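June, late, gone eleven

Quick one, dead on my feet. Whole day on the laundry task at Fistdale. Me on the controls, Urszula calling the runs and writing them up. Target is 800 good ones before the lot goes to Bredivstead and we have 15. Fifteen! Kazue says that's normal for a first week. Not sure I beleive her.

My shoulders. Keep holding my breath when both grippers close, then wonder why I've a headache. Must ask about dropping the arm rests.

Black one and the red one, tray and drum:
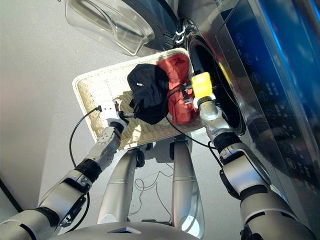
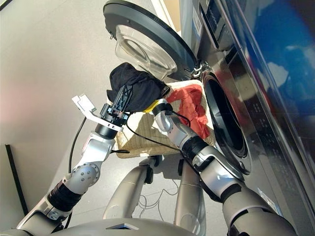

Long row after lunch about style. Urszula wants every demo the same, same grip, same pace. I say vary it or it'll only ever learn my one way in. Kazue stayed out of it, ate her crisps. We settled on 7 starting positions, swap after each break. Fine.

Threw away two runs where I dithered. You can't teach it dithering, it picks that up faster than anything.

Rana wants the Clesell logs by tomorow noon, haven't opened them. Alarm for six. Buy milk. Ring Mum back, forgot again.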